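Preparing a Household for the Lunar New Year

The Lunar New Year begins with the new moon that falls between late January and the later part of February. In many homes, preparation starts well before that day and follows a fairly settled order. The house is cleaned, debts and errands are cleared away, decorations go up, food is bought and cooked, and the family gathers for a meal on New Year's Eve. This page sets out that order for residents who wish to observe the holiday at home, whether they grew up with it or are marking it for the first time.

The guidance was prepared by the Galness Office of Cultural Programs from notes by Thomas Marras, who teaches its winter course on seasonal customs. It deals mainly with practices common among Chinese families. Korean and Vietnamese observances share the same season but have their own foods, dress and ceremonies, and are covered on separate pages.

Customs differ from region to region and from one family to the next. Where an older relative does something differently from what is written below, follow the relative.

Step 1. Settle the date and the guest list

The first day of the new year falls on a different date of the Western calendar each year, so consult a current lunar calendar before making plans. The most important meal takes place on the evening before. Guests sometimes confuse the two, and invitations should name the day of the week as well as the date.

New Year's Eve dinner is traditionally a meal for close family. Friends, neighbors and coworkers are more often received in the days that follow. Many families visit the husband's parents first and the wife's parents on the second day, although households whose relatives live far apart commonly combine these visits or replace them with telephone calls.

Hosts who expect a large party should confirm numbers at least one week ahead. Ask about food allergies and about guests who do not eat meat.

Step 2. Clean the house

Cleaning is done before the new year and finished by New Year's Eve. The purpose is to sweep out the bad luck of the past year and to make room for what the coming year will bring. In northern China a full cleaning often follows the Little New Year, which falls on the twenty-third or twenty-fourth day of the twelfth lunar month. This is also the time when families who honor the Kitchen God send him off to make his yearly report. Sweet, sticky candy is offered to him so that he will speak kindly of the household.

Begin at the top of each room and finish with the floor. Curtains and bedding should be washed early in the week, as they take the longest to dry. Empty the cupboards, wipe the shelves, and discard food that has passed its date. Replace chipped bowls if it is possible to do so.

The kitchen deserves a full day of its own. Clear the counters and the table, clean the stove and the wall behind it, and sort the dry goods so that it is plain what must be bought. Snacks and sweets intended for guests may be kept apart from everyday supplies.
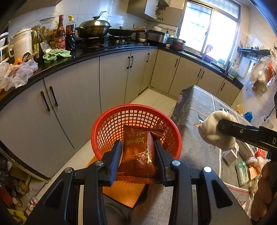 Once the kitchen is finished, turn to the entrance. The front door receives the spring couplets and is the first thing that visitors notice. Old couplets from the previous year should be removed, along with any tape or paste left behind. Warm water and a plastic scraper will take off most dried paste without harm to the paint.

Brooms and dustpans are put away before midnight on New Year's Eve. Many families do not sweep on the first day, so that good fortune is not carried out the door. If sweeping cannot be avoided, sweep inward, toward the center of the room, and leave the sweepings in a corner until the custom allows them to be thrown out.

Step 3. Put up the decorations

Red is the color of the season. It is associated with joy and is believed to keep harm away. The usual decorations are the following:

Spring couplets. Two vertical strips of red paper carry matching lines of verse, and a shorter horizontal strip is placed above the door. In the traditional arrangement, the first line hangs on the right as one faces the door, and the second on the left.

The character for good fortune. A square of red paper, turned to stand on one corner, carries the character fu. Some families hang it upside down, as the word for "upside down" sounds the same as the word for "arrived." Others keep it upright on the front door and reserve the inverted form for indoor use.

Paper cuttings. These are placed on windows, where daylight shows the pattern. A little water with a drop of dish soap will hold thin paper to glass and wipes off easily afterward.

Flowers and fruit. Kumquat trees, tangerines, plum blossom and narcissus are all suitable. Narcissus bulbs set in a shallow dish of water and pebbles need several weeks to bloom and should be started early.

Printed couplets are available at the Orlandini Street market from January onward. Residents who would like to write their own may attend the brush writing session held on Thursday at the Kodik Branch Library, Room 255. Paper and ink are provided. Participants should wear clothing that can be stained.

Step 4. Shop for the meal

Shops that carry holiday ingredients become crowded in the final week, and many close for the first days of the new year. Buy dried goods first: mushrooms, noodles, rice flour, beans, dates and tea. Frozen items may follow. Fresh vegetables and fish are best left until the day before the meal.

It is helpful to write the menu before the shopping list. Foods are often chosen for their names or shapes as much as for their taste. A whole fish is served because the word for fish sounds like the word for surplus, and part of it may be left uneaten so that there is something carried over into the new year. Dumplings resemble the old silver and gold ingots. Long noodles, which should not be cut, stand for long life. Rice cake, called nian gao, has a name that suggests rising higher each year.

An even number of dishes is generally preferred. Eight is popular. A smaller household may serve 6 without any loss of meaning, and a couple dining alone may reasonably prepare fewer.

Step 5. Prepare red envelopes

Red envelopes containing money are given by married adults and elders to children, and in many families to unmarried younger relatives as well. Use clean, crisp bills. Banks receive many requests for new bills at this season and may run short, so the exchange should be made early.

Even amounts are preferred, with the exception of amounts containing the number four, which sounds like the word for death. The sum depends on the closeness of the relationship and on what the giver can afford. A modest amount is entirely proper. Keep several spare envelopes near the door for children who arrive with other guests.

An envelope is offered and received with both hands. Children should be taught to give a new year greeting first and to open the envelope later, in private.

Step 6. Cook and set the table

Dumplings may be folded in the afternoon, with all members of the family taking part. Keep the wrappers under a slightly damp cloth while working so that they do not dry at the edges. Filled dumplings should be placed on a floured tray without touching one another. Those that will not be cooked the same evening should be frozen on the tray and moved to a bag once firm.

Steamed dishes and soups can be held over low heat. Fish and leafy vegetables should be cooked last. Seat the eldest guests first, in the place facing the door where the room allows, and wait for them to begin eating.

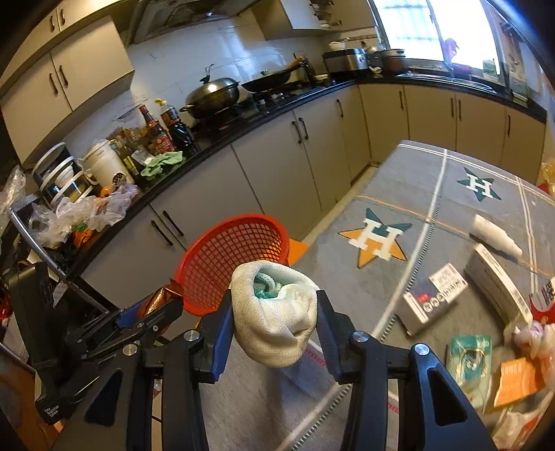
Observing the First Days

At midnight, or on waking, family members exchange greetings. Younger members greet their elders before anyone else. New clothes are worn where possible, and black or white outfits are often avoided.

Visitors bring a small gift such as tangerines, tea or a box of sweets. Clocks and sharp objects are not suitable. Hosts generally set out a tray of candied fruit, nuts and seeds, and offer tea on arrival. When guests leave, it is courteous to return part of the fruit they brought, or to exchange it for some of the household's own.

Words connected with illness, loss or death are avoided in conversation. Should a dish be broken, it is customary to say sui sui ping an, a phrase wishing peace year after year, which plays on the word for "broken."

Fireworks

Private fireworks require a permit in Galness, and firecrackers may not be used in apartment buildings or courtyards. Recorded firecracker sounds are permitted until 10 p.m. The public display takes place at Punis Park on the evening of the first day, weather permitting.

Closing the Season

The season ends with the Lantern Festival on the fifteenth day of the first lunar month. Families eat round dumplings of glutinous rice in sweet soup and go out to look at lanterns. Other decorations may come down after this date. Spring couplets usually remain on the door until they are replaced the following year.

Households that wish to lend lanterns for the public walk in Punis Park should label them with a name and telephone number and deliver them to the front desk of the Kodik Branch Library. Lanterns with open flames cannot be accepted.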